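Cleaning and levelling a plastic stool
Gandness Home Notes
Last updated October 7, 2018

These notes cover a white moulded plastic stool with push-fit legs, such as the Skadik. They will do for most stools of the same kind, but check how the legs are fixed before you pull on anything. If there are screws under the seat, leave the legs on and clean round them.

What you need

A plastic dust sheet
A washing-up bowl and warm water
Washing-up liquid
An old toothbrush
Two soft cloths, one kept dry
A steel rule or tape measure
Replacement feet, if the old ones are worn

Clothes

You will be kneeling or sitting next to the stool for most of this, and leaning against it while you work on the legs. Wear something smooth. Fleece and knitted jumpers shed on to damp plastic, and the fibres then have to be wiped off again. Jeans with metal studs can scratch the seat edge. Plain cotton work trousers are fine. Brush them down first, and empty the pockets.
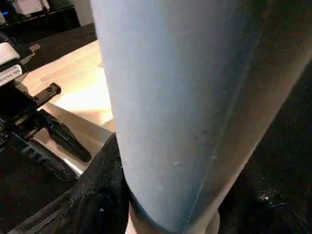 Light blue cloth with a few bits of lint on it.

Setting up

Choose a hard floor near a window or a good lamp. Carpet gives under the stool and makes levelling impossible. Spread the dust sheet out to its full size and press down the worst of the creases. The Daden sheet I use is 1,645 mm wide, more than enough for one stool. Leave a strip of bare floor along one side for the bowl and tools.

Wipe the top of the seat before you turn the stool over. Any grit left on it will be ground into the surface once the weight is on it. Then tip the stool on to one side, take hold of two legs and lower it until the seat is flat on the sheet with the legs upwards.

Cleaning the underside

Mix a small squirt of washing-up liquid into the warm water. You don't need much water. I measure out 200 ml for the underside and change it once.

Start with the ribs under the seat. Dust packs into the corners where they meet the rails and goes hard if the stool lives in a kitchen. Work the toothbrush along each recess in turn, then wipe it out with the damp cloth. Do the outside of the rails next. Clean the legs from the foot end downwards to the seat, so that the dirty water runs to a part you have still to wipe.

On turned legs, go round each collar with the toothbrush and follow with a corner of the cloth. Avoid scouring powder and the green side of a sponge. Both dull the finish, and a dull patch on white plastic collects dirt faster afterwards.

Dry everything with the second cloth and leave the stool as it is for half an hour. Water sits in the ribs longer than you would expect. 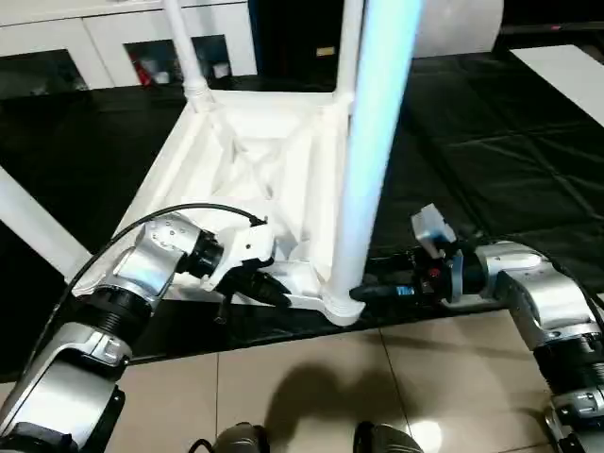 One reader's comment on the September version of this page was that half an hour is too short in a cold room, and that standing a desk fan beside the upturned stool saves coming back to a puddle later. A hair dryer on its cool setting was fine too, the comment went on, but never on warm.

Checking the legs

Hold the seat down with one hand and try to rock each leg with the other. A leg that moves needs pushing home. Press straight down on the end with the heel of your hand, giving it a slight twist as you press. Don't use a hammer, even a rubber one.

Measure each leg from the rail to the tip. On the tall Skadik this should be 600 mm and on the low one 305 mm. If one measures more than the others it has not gone fully in. If one measures less, look at the foot, which may have worn down or come off.

Levelling

Turn the stool back over and move it off the sheet. Press on each corner of the seat. If it rocks, turn the stool a quarter turn and try again, as the fault may be in the floor. If the rocking moves with the stool, fit new feet to all the legs together. I bought mine from the hardware stall in Hulme market. Felt pads will do for now but they pick up dirt on tiles.

Shake the dust sheet outside before folding it.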